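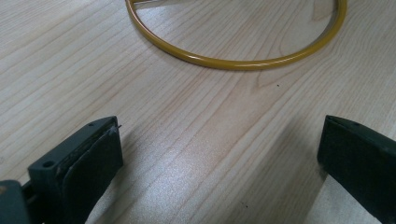 About Pluvau

Pluvau covers comic book movies and the rumors that trail them. We don't believe most of those rumors, and we've been at this for 11 years.

A "leaked" toy listing is a toy listing. A blurry set photo of a cape could be anybody's cape. If a story rests on one anonymous post, we say so in the first line, and often we skip it. We sat out the whole Flusten casting mess for that reason and lost some readers over it. Fine.

There are four of us, plus whoever can be talked into reviewing tie-in novels. We pay for our own tickets. Studios do send us things, and we mention it when they do.

Corrections go up every Thursday. Send us yours.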